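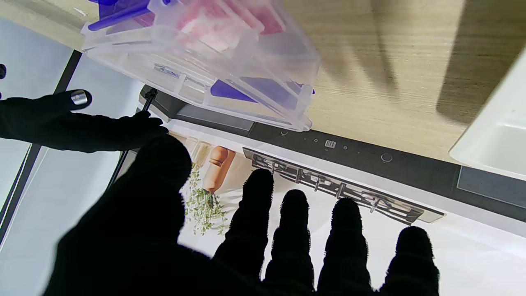
*Black gloves, white panel*

**Do I need to wash walls before painting if they look clean?**

Posted by Cikness

I'm doing our back bedroom in May and I've got six litres of a pale green sitting in the hall. The walls look fine to me, bit dull maybe, but my mum swears they all want scrubbing with sugar soap first. It's a fair old job and I've only got the mornings before my shift. Can I skip it and just dust them down? The old paint is matt, no idea what make, and it was on there when we moved in.

**Madhu Maurya**

Your mum's right, sorry! I skipped it in our kitchen and the new paint came away in little curls behind the kettle — I spent £42 on more paint and did the whole lot again. Bedrooms are kinder though. Dust first with a soft brush, then sugar soap mixed weaker than you think, and go over it with clean water after. Start at the bottom and work up or you get dribbles that dry into streaks. I did one wall each morning before work and it was no bother at all. Leave it overnight before you paint, and do the bit round the light switch twice because that's where all the hand grease is (only a barely damp cloth there, and turn the power off).

**Liem**

never washed a wall in my life and mine are fine

**Jovano**

Depends who lived there before you. If they smoked, wash everything, and you might want a stain block as well. Wipe a damp white cloth down one corner and look at the colour of it. Mine came up like tea.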